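Foam pads vs. rubber strips on hand-held grippers
Hardware > End effectors > Hand-held and teaching grippers

lpaulauskas
May 5, 2021
We have been using the Presard hand-held gripper since December and I am trying to decide whether to reorder it or move to the Arkow. Both take the same fingers, both are the same price for us, and both get used for the same thing: people carry them through a set of pick and place tasks and we train on the recordings.

Where they differ is the palm. Ours has the V-shaped foam pad with the notch. The Arkow has a flat silicone palm and no notch. I borrowed one from another group and ran 400 grasps on each, same operators, same objects, same table.

Dropped or slipped out during the lift:
Presard, foam V pad: 9
Arkow, flat silicone: 4

I expected the opposite. The foam conforms, so I figured it would hold odd shapes better. Most of the Presard slips were on small boxes. Has anyone else compared these two, or put a different palm on the Presard?

torque_wrench_tom
What kind of boxes? If the box is wider than the notch it only touches the two cushions at the outside edges and has nothing behind it in the middle. It will rock. A flat palm gives you one big contact patch. I would expect the foam to win on bottles and anything round.

lpaulauskas
Tea boxes, a box of staples, a deck of cards. And yes, on round objects it went the other way. Every one of the four Arkow drops was a bottle or a jar. I should have put that in the first post.

grillberg_user
Then you don't have a palm comparison, you have an object set comparison. Change the mix and the winner changes. How many of the 400 were round?

lpaulauskas
Fewer than half. I don't have the exact split in front of me. The object set is the one we actually collect on, so for my purposes the mix is fair. I agree it doesn't say much to anyone with a different set.

irønning
Ivar Rønning here, I did the gripper side of a similar setup a while back. Two things to check before you blame the palm.

First, the age of the foam. The mesh cover holds up but the foam underneath takes a set. After 1000 grasps or so ours was noticeably flatter on the side where people favor their hand. Press each cushion with your thumb and see if both come back at the same speed.

Second, where the fingers close. If the marker on the finger is mounted at a slight angle, your width reading is off by a little and the operator thinks they have more closure than they do. That one cost us a week.

torque_wrench_tom
Why would the marker matter if the operator is closing it by hand? They feel it in the trigger.

irønning
Because in our case they were told to stop at a displayed width. If Laine's people close by feel, ignore it for the slips. It still matters for the recordings.

lpaulauskas
By feel, no display. But I'll check the markers anyway. They get bumped when the units go in the bag.

Foam is a good point. The Presard has been in use since December and the Arkow was nearly new. I did not control for that.

grillberg_user
So it's old foam against new silicone, on mostly boxes. I would not reorder anything on that basis.

For what it's worth we use the Grillberg, which has a hard plastic palm with no padding at all, and we stopped thinking about palms. The fingers do the holding. If an object is touching your palm during a lift you are grasping too deep.

pell_ek
Disagree with that. Plenty of household objects get grasped deep because that is how a person naturally does it, and the whole reason to use a hand-held unit is to get natural motion. If you train operators to keep everything at the fingertips you get stiff demos. We tried hard palms and people complained about boxes knocking against the plastic. It also marks the objects.

grillberg_user
We have not had complaints.

pell_ek
How long are your sessions?

grillberg_user
Short. We rotate every half hour.

pell_ek
Ours are longer. That might be the difference.

torque_wrench_tom
Back on the pad. You could fill the notch. Cut a wedge of closed cell foam and tape it in, then rerun just the boxes. If the slips go away it was the notch. If they don't, it's the foam or the fingers.

ķēniņš_k
We did exactly this, though with neoprene. It helped with boxes and made jars slightly worse. The wedge also sat in view of the wrist camera on our version and we had to mask it out – check your camera view before you tape anything. In the end we went back to the stock pad and swapped in fresh foam every so often. Ķēniņš sells replacement cushions that fit (my last name, no relation to the company, I get asked).

lpaulauskas
Thanks, that is useful. Do the replacements come with the mesh cover or do you reuse the old one?

ķēniņš_k
With the cover. The rim is separate and you keep yours. Be gentle prying it off, it is thicker than it looks but it tears at the corners.

irønning
One more question. Do the rubber strips on either side of the pad touch the object at all on your unit? On ours they were only there to keep wide things from sliding on the shell, and I replaced one with something tackier. I thought it helped. My coworker thought it did nothing, and we never measured it.

lpaulauskas
They touch on the wider boxes, I think. I haven't looked closely.

Plan for now: new cushions on the Presard, rerun with boxes and round objects split evenly, then the wedge as a separate run. I'll keep the Arkow until that is done. If the two come out level I will stay with the Presard, mainly to avoid having two kinds of palm in the same dataset.

grillberg_user
Log which operator drops what. With numbers this small, one person having a bad afternoon is your whole result.

lpaulauskas
Already logged by operator. It was spread out on the Presard. On the Arkow, three of the drops were the same person.

torque_wrench_tom
Ha. There you go then.

pell_ek
Can you post a view of the pad and strips from the wrist camera? I want to see how much the rim takes up before I suggest a thicker cushion. Ours is an older version and I don't know if the layout is the same.

lpaulauskas
Sure. 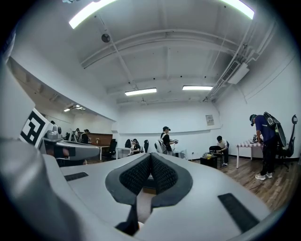 V pad, side strips and one finger with its marker, wrist camera view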